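Hagos Weldu

Small thread on dish racks, after a year of trying to get my counter under control.

I used to own a two-level rack from Vulla. It held everything, so everything stayed in it. By May I was eating breakfast straight out of the rack and the cupboard was half empty.

Gave it to my sister. Went down to one low wire rack, single level, no tray. Paid 44 for it at Figueiredo, the hardware place by the station.

Plates go on edge in the slots. Mugs go on their sides at one end. Bowls are the problem, and I still don't have a good answer for bowls.
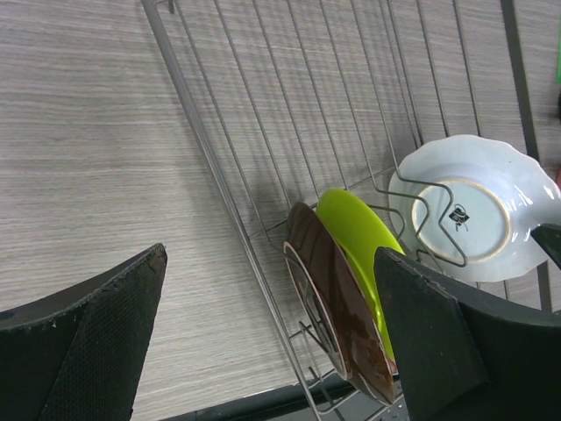
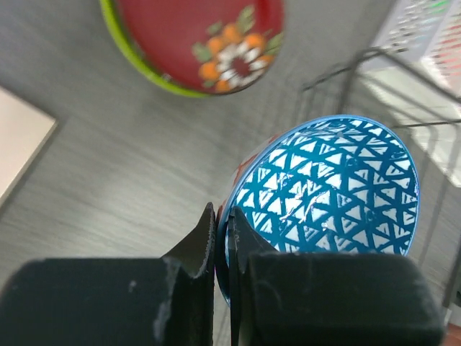 Plates in the first one, bowls in the second.
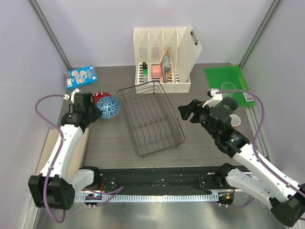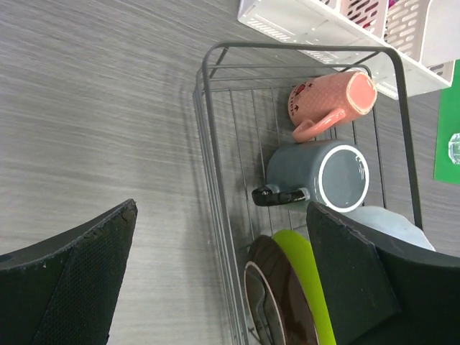
2 min read

The slots on most wire racks are bent for flat plates. A deep bowl leans on whatever is next to it and takes up the room of three plates.

What I do now: plates first, then mugs, and bowls get dried by hand and put away. It adds a minute or two – fine by me.

Patterned bowls get a towel every time. Water spots show on a glossy glaze and I don't like looking at them.

Someone asked about plastic-coated racks. I had one from Gelis before the Vulla. The coating split at the welds after 9 months and rust came through. Bare metal has been easier to keep clean.

Also asked: does it need a mat? I put a folded towel under mine and wash it with the others. The Nusow mat everyone recommends is 30 and I haven't tried it.

One rule in our kitchen – the rack is empty before bed. We miss it maybe one night a week.

Next thread is the drawer with the lids. Send me your lid drawers.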